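In praise of the busy room

I have been meaning to stick up for pattern for a good while now, ever since we moved to Navumstead and every kind visitor told us, within a minute of taking their coat off, how lovely it would all look once we'd painted it white. I like white well enough. I have it in the bathroom. But I can't be the only person who walks into one of those pale, hushed houses and wonders where to put their eyes (and their muddy shoes, come to that). 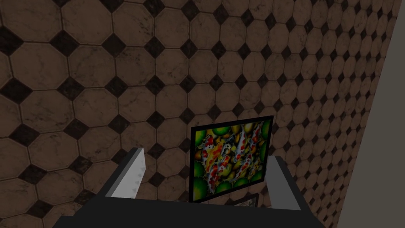 My grandmother's hall is where I learned to love a patterned floor, and I spent whole wet afternoons on it, hopping from one shape to the next with rules I made up as I went along. A plain floor gives a child very little to work with. Give them big beige-brown octagons with little dark diamonds set between the corners, though, and they have islands, stepping stones and a board game before tea. It's an old layout, and I think it has lasted so well for the simple reason that people enjoy standing on it. The mottled sort is forgiving too, and I say that as someone who sweeps less often than she should.

Then there is the matter of mixing, which frightens people far more than it ought to. We're told to choose one pattern and let everything else keep quiet around it, as though a room were a library.
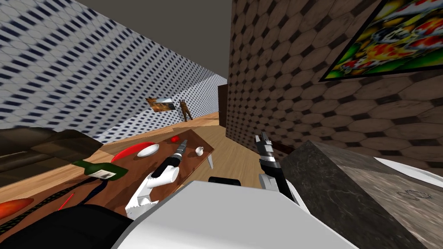 I had that advice myself when we were doing the back room, and I very nearly took it. The quote for stripping and plastering came to 4,000 pounds, and for 30 years' worth of other people's wallpaper I suppose that was fair, but I went home and had a long think and kept the lot. I hung three loud curtains over it as well. Friends who had shaken their heads in March now settle in there with their tea and stay until it gets dark, and my sister has started asking, rather casually, where I bought the curtains.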